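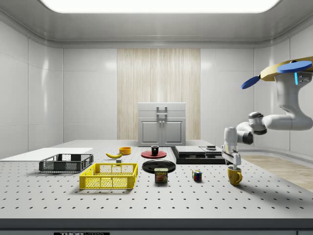

**mugshelf_13:** Does glaze color change how fast you drink your coffee? I switched to Mirani mugs in April and finish every cup now. Mine are yellow like this one, handle and all.

**Breradow:** No. It's the size.

**kilnpost:** Disagree. I drink slower from dark cups because I can't see what's left.

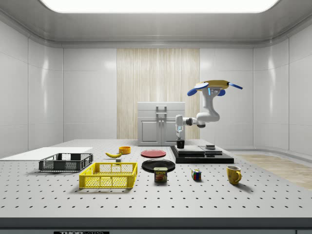 *Small black cup, on the lower side for coffee.*

**Breradow:** Small cup, so you finish it. Same point.

**mugshelf_13:** My old ones were 2 ounces smaller and I never finished those.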